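Ticket 780: paper covering on long table, lifting and smudging
Opened by: Trinh Nông
Assigned to: Josué Teixeira
Site: Cumomberg, ground floor
Priority: 4
Status: open, awaiting replacement roll

Reported 19 January 2026
Brown paper on the long table has come away at the near side and bubbles when cups are set down upside down. Smudges in the middle do not wipe off. Last re-covered in December with Hadgu paper, taped on the underside only.

Update 1, JT
Checked tape. Original tape had gone brittle over a length of 27 cm. Removed and replaced with Vadasa double-sided. Surface pulled flat by hand from the centre outwards. No creases after refitting.

Update 2, TN
Tried a dry cloth and then a soft eraser on the smudges. Slight improvement with the eraser, none with the cloth. Did not use water, as the last sheet cockled. Cups sit level now and do not rock.

Update 3, JT
Smudges are cosmetic. Suggest leaving the sheet in place until the Grullaner roll arrives, then re-covering the full length in one piece. Keep the cups on the left half so the middle can be rubbed down again if needed.

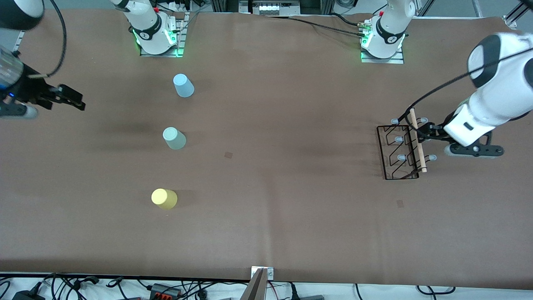
Can the new paper go straight on top of the old sheet?
Take the old sheet off first. Two layers trap air and the top one shifts when anything is slid across it. Scrape off leftover tape, wipe the table, leave it to dry for up to 2 hours, then lay the new piece.

Update 4, TN
Noted. Roll ordered. Will add the delivery reference to this ticket.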